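2020-07-31
By the workshop columnist

Every few months a brochure lands on my desk promising that a robot arm will have paid for itself by October. The month changes, the arm changes, the promise doesn't. This time it was Sekum, who want to put two arms on the packing benches at Festness, and the page of sums that came with the quotation was the tidiest piece of fiction I've read this summer.

I have nothing against the arm itself. It's a decent machine at a price that would have been laughed at ten years ago. My quarrel is with the way firms our size are taught to budget for it. The quotation gives you the arm, the controller and a day of training. It leaves out the gripper fingers you'll wear through, the table you'll have to bolt down, the lighting, the guarding if your insurer has opinions, and the hours somebody skilled will spend coaxing the thing through a job that a school leaver picks up before the first tea break.

Those hours are where the money goes. At Festness we kept a proper log for the trial. Over 27 working days we booked 546 hours against it, setting up and programming included, and the purchase request had allowed 30. I don't think anyone lied. Whoever wrote the request had watched a video of an arm moving identical boxes from one belt to another, and had taken that for the work.

Our work is small, soft and awkward. Things lie at whatever angle they please, one on top of another, and the fingers have to come in close beside them without shoving the lot.

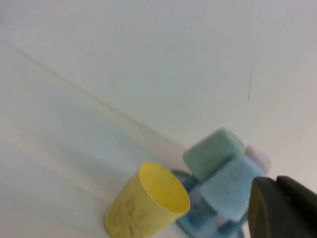 Garkov, who quoted against Sekum, took issue with me on this when I said it to them over the phone. Their view was that I was pricing the learning and calling it the machine, that the second job always takes a fraction of the first, and that a firm which refuses to pay for the first will still be packing by hand when its competitors have stopped. You wouldn't charge a new van with the cost of teaching the driver, they said.

Well, I would, if the driver had to be taught again each time we changed the shape of the parcel. We change ours constantly. The second job may be cheaper, and I'd like to see it written into a contract before I plan around it. When I asked for that, the conversation turned to service plans.

So what should go in the budget? Start with a hire period and leave the purchase alone. Tokgöz will rent by the month, and the rate looks steep until you set it beside an arm standing under a dust sheet. Put the staff hours in as a line of their own, at full cost, and make it the largest line. Ask to test with your own goods, including the squashy ones, and have the supplier count the failed picks as well as the good ones. If they want to bring their own samples, let them, then swap them for yours after lunch.

And be wary of any payback figure worked out on 500 picks an hour. Ask what was being picked. Sekum have promised me an answer to that, and I am still waiting for it.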